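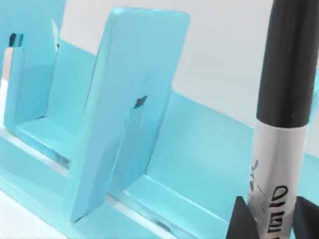 Torden 752 Valve Exerciser
Trailer-mounted, battery-powered, one-person operation
Made by Jaramow

Overview | Specs | What's in the crate | Valve records | Buying for a city or district | Questions

Overview

Every water system has them: main line valves that went in the ground decades ago, got opened once, and have been sitting under a cast iron lid ever since. Then a main breaks at 2 a.m., the crew goes looking for the valve that isolates the block, and it won't budge. So they go to the next one out, and the next one, and half a neighborhood is out of water for a repair that should have affected one street.

The Torden 752 turns those valves for you, slowly and gently, and keeps a record of what it felt while it was doing it. We love this machine. We've been building valve tools at Jaramow for a long time and this is the one our own people fight over when there's a field day (there is a sign-up sheet now).

The 752 swings out on a jointed arm from a small single-axle trailer. You park, set the brake, pull the arm over the valve box, drop the key onto the operating nut and press Start. The head turns a few rounds closed, backs off, flushes the threads by working back and forth, then goes a bit further each time. If the valve pushes back harder than the limit you set, the head stops and reverses. It never tries to muscle through. Old stems snap when someone gets impatient with them, and the 752 has all the patience in the world.

The arm is the part people grin about the first time they try it. It floats! You can move it with one hand, it reaches over a parked car's hood if you're careful, and it stays where you leave it, even on a sloped street.

Specs

Maximum torque: 600 foot-pounds
Torque limit: set by the operator before each valve, from the lowest setting up
Direction: open left or open right, switchable
Turn counter: to the quarter turn
Onboard memory: 1,000 valves
Run time: 4 hours of continuous turning on a full charge
Charging: regular household outlet, or from the tow vehicle while driving
Arm: three joints, locks with one lever
Controls: handheld, wired, works with gloves on
Trailer: single axle, pin or ball hitch, LED lights

A word on run time. Four hours of turning is a lot more than four hours of work. Most of a valve crew's day goes to finding the lid, digging the dirt out of the box, setting cones and driving to the next corner. The utility in Flarnham runs theirs from the morning meeting to quitting time and plugs it in at the shop overnight.

What's in the crate

The trailer ships assembled. Packed separately you'll find:

Telescoping valve key with standard two-inch socket
Socket adapter for worn or rounded nuts
Box cleanout hose and wand
Handheld control with 20-foot cord
Charger and spare fuse pack
Lid hook
Printed quick guide, plus a laminated card for the trailer box

The adapter for rounded nuts used to be an extra. Crews kept calling to order it a month after delivery, so it comes with every unit now.

Valve records

Each time the 752 finishes a valve, it saves the turn count, the highest torque in each direction, the location and the time. Add a note from the handheld if you like: "box full of gravel," "lid paved over at north edge," "packing weeps." Back at the office, plug in the cable and it all comes out as a plain spreadsheet file. There's no subscription and no special program to install. It opens in whatever you already use, and it will import into most mapping software with a little column matching.

This is the part that grows on you. In the first season you're mostly learning which valves work. By the second, you can lay one year's torque next to the last and see which ones are loosening up nicely and which are getting stiffer. Bellamy's water department prints theirs out as a wall map and colors it in by hand, green for good and orange for keep an eye on it. When the street program comes around and there's money to replace a few valves while the pavement is open, they already know which ones to ask for.

Stuart Pilkington, who heads up field training for us, tells every new crew to start with the small valves on quiet streets and leave the big transmission valves until everyone has a feel for the readings. Good advice. He also likes people to call the fire department before they start in a new zone, and to keep a repair clamp on the truck.

Buying for a city or district

Most of our customers are public systems, and we know how that goes. Budgets are set well ahead, quotes have to be in writing, and the price on the page in the fall has to be the price in the spring. A few things that may help:

Written quotes hold through the end of your budget year. Tell us when that is and we'll put the date on it.

We can send a plain-language spec sheet in a format you can drop into your bid documents. It describes what the machine does without naming ours, so others can bid too.

Two or more small systems can share a unit. Records can be kept under separate system names, and the trailer is light enough for a half-ton pickup to move it between towns.

Training is one day on your streets with your valves, and it's in the price. Orders placed before March usually get a training day ahead of the spring flushing season.

Questions

Will it work on butterfly valves?
Yes. Set the torque limit low and enter the expected number of turns first.

Hydrants?
There's an optional hydrant socket. The cycle is shorter and the limit is locked to a lower range.

What about cold weather?
It runs fine below freezing, with less run time per charge. Store it indoors if you can.

Can we try one?
Please do! The demo trailer travels most of the year. Send us your town, the number of valves you look after and a daytime phone number, and we'll find a morning that works.

Spare parts, sockets and key extensions are listed on the Torden accessories page.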